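Notebook, textile test room, October

Shrinkage and seam pucker, Mellesden cotton twill

Continuing from the previous entry. Jad Harb cut the second set of swatches from the inner part of the roll because the outer turns had a crease line at the fold. Warp direction marked with a laundry pen, one arrow per swatch, top left corner. Benchmarks at 135 mm both ways, measured flat on the cutting table with no tension. All swatches left out overnight before measuring.

Thread on the seamed pieces is the Drotberg polyester core. The Liu spun thread is on the control pieces. Same needle, same stitch length, same operator (me). Upper tension was backed off slightly after the first practice seam drew up. The practice seam is stapled to the facing page and is not part of the set.

1. Wash

40 degrees, full cycle, normal spin. Ballast is old sheeting, hemmed, no loose edges. Detergent weighed, no softener. Swatches go in between layers of ballast, not all on top as we did in the first run, where two of them ended up stuck to the door seal and came out with a curved crease. Those two were dropped from the results.

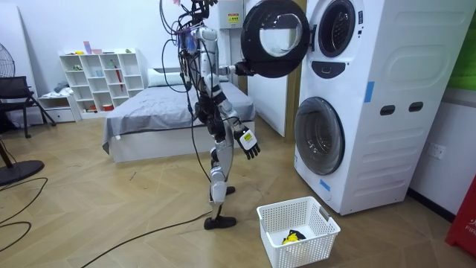

2. Dry

Half the set tumble dried, half dried flat on the mesh racks. Tumbled pieces taken out as soon as the drum stops. Nizar Chamoun timed one load left sitting for 14 minutes after the end and the folds had set well enough to affect the reading across the weft. Lint filter cleaned between loads.

3. Measure

Condition overnight again, then measure between benchmarks, three readings each way, mean to the nearest half millimeter. No pressing before measurement.

Results so far, tumbled pieces only. Warp mean 131.0 mm, down 3.0 percent. Weft mean 133.5 mm, down 1.1 percent. The flat dried pieces are still on the racks.

Pucker is visible on the control seams running with the warp and very slight on the Drotberg seams. Weft seams look the same with either thread. Graded by eye under the side lamp. Jad graded separately and was half a grade harsher on one piece, otherwise we agree.

Open points

Pullby want the figure after 3 washes as well as after one. Keep the present set together and do not cut into it for the abrasion test.

Order more laundry pens. The black one bled at the arrow on two swatches, benchmarks still readable.

Check the table rule against the steel one before the next readings.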